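Breakfast Service and Room Turnover in a Small Guest House
Student project report, Hospitality Operations module
Authors: Veronica Buzatu, Hüsnü Avcı
Supervisor: Mareike Hellwig

1. Setting

The study concerns Fanano, a guest house with 11 rooms. Breakfast is included in the room rate and served from 7.30 to 10.00.
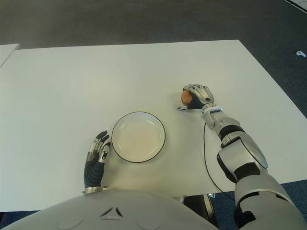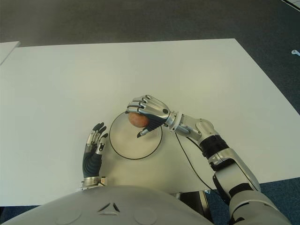
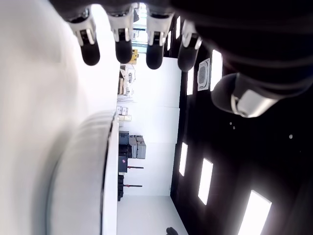
The guest house had no written record of when guests came down to breakfast. Housekeeping started on the upper floor at 9.00 whether or not the rooms there were free, and staff often had to return later. For the table layout we worked from one cover per guest, with a round white plate with a thin dark rim, as in the first photograph, taken as the fixed item and everything else placed relative to it.

2. Method

Arrival times were noted by hand during August, giving 186 entries. Each entry held the room number, the time of arrival and the time of leaving. Entries without a leaving time were kept for the arrival count only.

3. Results

Most guests arrived after 8.45. Sunday was later than the other days, and on that day the upper floor was rarely free before 10.15. Starting with the ground floor reduced repeat visits by housekeeping.

4. Limits

One month was covered, in high season. Guests who skipped breakfast were not recorded.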